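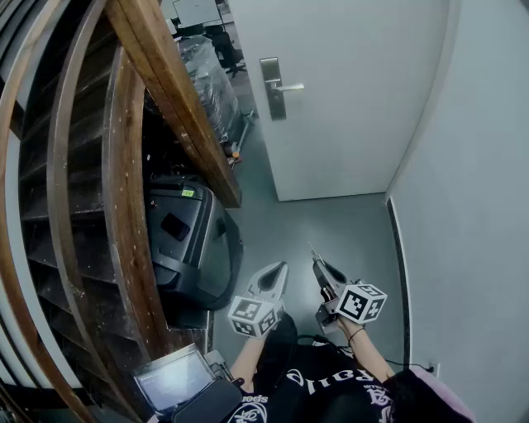
*At the bottom of the stairs, with a gripper in each hand.*

# What People Got Back From the Flevside Study

March 2026

When the Flevside Balance Study closed its books, it had 3,633 people on its rolls. All of them were over 60 when they signed up. They had answered phone surveys, stood on one foot for a timer, and mailed in monthly postcards saying whether they had fallen. Most had never been told what the study found.

That is common in health research. A paper goes to a journal, the journal charges for access or prints it in language few people outside the field can follow, and the people who supplied the data hear nothing. Some of them move or die before the paper appears. The Sperling Institute, which ran the study out of its offices in Flevside, had planned to do the same thing it had always done: a thank-you card and a web address.

The plan changed after a public meeting in Sallano, the smaller of the two towns where the study recruited. The institute had called the meeting to talk about a new grant. People in the room wanted to talk about the old one. One woman had kept her copies of the postcards in a shoebox and asked what had become of the originals. Another asked whether falling twice in one winter was a lot. The staff had an answer to that second question, but it was in a table in an unpublished draft.

## The first letter

Sperling hired Prostelent, a small health communications firm, to write a summary for participants. The first version ran to four pages and was tested on a group of former participants from both towns. It did not do well. Readers stopped at "adjusted risk." Several thought "negative finding" meant the study had found something wrong with them.

The second version was a single sheet, printed on both sides in large type. It opened with the thing people had asked about most, which was how often others their age had fallen. The reasons for falling came next, followed by what the study could not say. A phone number was printed at the bottom of each side, and it went to a person at the institute during office hours. 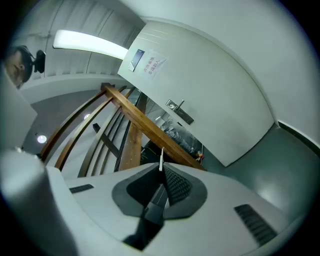
The section on reasons for falling took the longest to agree on. Researchers wanted to lead with medications and eyesight, where the data were strongest. Readers wanted to know about their houses. The final text gave both, and put the advice for the home in short sentences that could be acted on the same day. Keep the steps clear. Put a light switch at both ends of the stairs. A wide wooden railing like the one on the landing in the photo is worth using every time, the sheet said in its own words, and a hand full of laundry cannot hold it. Readers in the test group asked for that last point to be moved up, and it was.

The letters went out in batches of 1,000, with a shorter run at the end. Sending them in stages was meant to protect the phone line, and it did, although the first batch still kept the line busy for most of a week. Callers wanted their own records. They asked whether a spouse who had died could be taken off the mailing list. A few had simply not expected to hear from the study again and called to say so.

In all, 592 people sent back the reply card that came with the letter. The card had two questions on it: was the letter clear, and what was missing. Answers to the first were mostly yes. Answers to the second filled a binder.

## What was missing

The most frequent request was for individual results. Participants had taken a balance test at the start and wanted to know how they had done compared with others. The consent form they signed said that personal scores would not be returned, and the institute's lawyers were not willing to read it any other way. Sperling has since rewritten the form for future studies so that people can choose to receive their scores by mail, by phone, or not at all.

The next most frequent request was for someone to come and look. People had read the advice about the home and were not sure whether it applied to them.

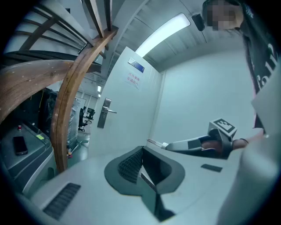
Home visits had been part of the original proposal and were cut for cost. They have come back in a limited form. A visitor trained by the institute spends an hour in the house with the person who lives there and walks the routes that person takes every day, starting with the bed and the bathroom. The visitor carries a checklist, but the useful part tends to be conversation. Places where one kind of movement turns into another get the most attention. A staircase and a closed door in the same space, as in the picture, would prompt a question about which way the door swings and where a person stands while opening it. Rugs are discussed at length, and opinions on them are firm.

Visitors do not move furniture or make repairs. They leave a handwritten page with no more than a few suggestions on it, and they call again a month later to ask which ones were tried. People are told they can ignore all of them. The institute wants to know about that too, and the caller writes down the reason if one is offered.

Demand in Sallano has been higher than in Flevside. Staff think the earlier meeting had something to do with it, and so did a notice in the Sallano library newsletter that was supposed to run once and was left in for the whole winter.
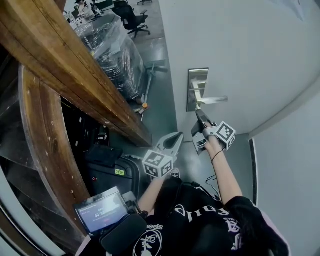
## Paying for it

Returning results costs money that few research budgets set aside. Printing and postage were the smaller part of the bill. Staff time on the phone was the larger part, followed by the rounds of testing with readers. Sperling paid for the work out of general funds, and it has now written a line for it into each new proposal. One funder has asked for the line to be taken out. Another asked for a copy of the letter.

There is disagreement inside the institute over timing. Some researchers want to wait until a paper has been reviewed, so that participants do not receive a finding that later has to be corrected. Others point out that review can take more than a year, and that people in their eighties are being asked to wait it out. For now, the rule is that a letter may go out once a paper has been accepted, even if it has not been printed.

A second sheet is being drafted on the medication findings, which were too long for the first. Prostelent will test it with readers in both towns in April. Former participants who want to read the draft can call the number on their letter, and those who never received a letter can call the institute's main line and ask to have their address checked.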